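Socks, grippers, new job titles: a gallery from the Pudis home crew

Posted Saturday, July 20, 2024 by Ximena Riquelme

Quick one before the weekend. People keep asking what the home crew does now that Tilteck is on board, so, gallery. Mostly words this time, more photos once I've sorted the card.

Short version for anyone new. Pudis does laundry and housekeeping, has for years. Tilteck is building a folding robot and needs hands that know cloth. Our hands. So part of the crew now does the same work they always did, only holding grippers, and the grippers record it. Bed, clothes, fold, put down, next. The robot learns from that, or will, that's the plan anyway.

Not everybody wanted in. Fine. Nine people moved over from the regular rounds, rest stayed put. Pay is the same hourly plus a bit for travel. Asked the ones who moved to tell me what's different and wrote down what I could between calls.

The first weeks

Training was two mornings at the Yáñez building, on a table, with dish towels. Everyone said the same thing: feels like eating with somebody else's fork. You know how to fold a towel, you've folded a million, and suddenly you can't pick up a corner.

Lorena Espinoza dropped the same towel so many times she named it. By the second week she was showing the others. Trick is come in low and flat, let the pads do it, don't squeeze so early.

Wrists. Had to talk about wrists. Breaks are now on the schedule and not just "when you feel like it", Sylvie Bélanger pushed for that and got it. Good.

Socks on the bed

Where most of the hours go now. Black socks are the worst according to everybody, hard to see the opening, hard to see which way the heel goes. Getting both grippers on the one sock, blue pads pinching the low end, bunched part up by the other jaw. Orange and white quilt underneath. Dark nail polish on the job, totally allowed.

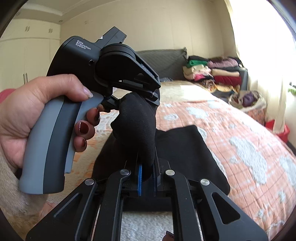
What Nélida says

Nélida Toledo has done housekeeping longer than I've been working at all. Her words, more or less: "Before, nobody looked at how I fold. Now they look at every fold." She means it both ways. Likes being asked. Doesn't love that a messy one gets sent back with a note, when no client ever would of noticed.

She also said she folds slower at home now. Thinks about her thumbs.

Her sister-in-law Florencia Toledo went the other direction, tried it for a month and asked for her old rounds back. Missed talking to clients. With the grippers you're not supposed to stop half way through and chat, and she is a chatter. She got her rounds back the same week, no fuss.

The part about jobs

OK so the question under all the other questions. Are they teaching the thing that replaces them. I asked Tilteck straight out and the answer was "not soon", which I pass along for what it's worth. What we got in writing: nobody's regular hours get cut becuase of the project, and anyone who moves over can move back. Lorena thinks the sorting goes first and beds last. Sylvie thinks neither in her lifetime. Nélida wants to know if it can do fitted sheets and until then isn't worried.

New work has shown up too, to be fair. Lorena now spends Fridays checking other people's recordings, a job that did not exist here last year. Paid better. She wants a second screen and a proper chair, I have put in for both.

What changed on the regular rounds

Fewer hands in the mornings, so the Clinside pickups moved to after lunch. That annoyed some folks. Also the vans, one is now always full of gripper cases and the laundry bags ride up front with the driver. Working on it.

Coming in August

Shirts. Buttons, collars, the lot. Nobody is looking forward to the buttons. We'll have room for a couple more people, so if you're on the regular rounds and curious come by and try the towels first, no sign up needed. Ask for Lorena.

More pictures when I get a minute.

Ximena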